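Betreff: Re: [handia-daten] Tischaufbau Geschirr, zweite Runde
Liste: handia-daten
Datum: Oktober

Hallo zusammen,

> wir haben die ersten Episoden vom Geschirrtisch ins Training genommen. Das Modell greift Becher zuverlässig, bei gestapelten Teilen bleibt es aber oft über dem Stapel stehen. Kann es sein, dass wir davon zu wenig haben? Und was ist mit den Episoden, in denen nur ein Arm etwas tut: behalten oder verwerfen?

Zur ersten Frage: ja. Von den 600 Episoden, die bisher auf dem Stotis-Server liegen, beginnen nur 46 mit gestapeltem Geschirr. Der Rest sind einzeln stehende Teile. Das haben wir beim Planen der Startaufstellungen übersehen.

Zur zweiten: bitte behalten. Der ruhende Arm gehört zur Aufgabe, und seine Gelenkwerte werden ohnehin mitgeschrieben. Verworfen wird nur, wenn ein Arm im Weg steht oder der Operator neu ansetzen musste, weil die Verbindung weg war. Ein Fehlgriff mit anschließender Korrektur ist kein Grund zum Löschen. Solche Episoden bekommen im Feld "notiz" den Eintrag "korrektur".

Aus der laufenden Runde ein Moment mit zwei Stapeln. Der rechte Greifer ist in der orangen Schale, die auf dem blaugrünen Teller steht, und berührt darin ein kleines dunkelgrünes Teil. Der linke ist offen.

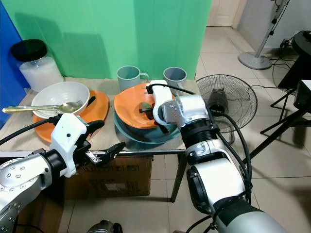 ## Was sich ab jetzt ändert

Für die nächste Lieferung an Pima gilt:

- Vier Startaufstellungen statt einer, davon mindestens zwei mit Schale auf Teller.
- Nach jeweils vier Episoden wird die Aufstellung gewechselt. Bitte nicht erst am Ende der Schicht.
- Das kleine Teil in der Schale liegt jedes Mal etwas anders, auch mal dicht am Rand.
- Besteck darf in oder auf einer Schale liegen. Wenn es beim Greifen verrutscht, läuft die Aufnahme weiter.
- Tuch und grüner Hintergrund bleiben vorerst. Über andere Hintergründe reden wir, wenn die Stapel abgedeckt sind.

Die Aufgabentexte sind noch uneinheitlich. Im Moment steht dort mal "Schale leeren", mal "Objekt aus Schale nehmen". Ich habe alles auf die zweite Form umgestellt, das Skript liegt im Jiang-Repository unter tools. Wer lokal eine ältere Kopie hat, bitte vor dem nächsten Upload neu ziehen, sonst landen die alten Texte wieder auf dem Server.

Offen ist noch, ob wir das Abstellen als eigene Aufgabe führen oder an das Herausnehmen anhängen. Ich wäre für getrennte Episoden, das lässt sich später leichter zusammensetzen. Gegenmeinungen bitte hier auf der Liste und nicht in den Tickets.

Viele Grüße
Aufnahmeteam Handia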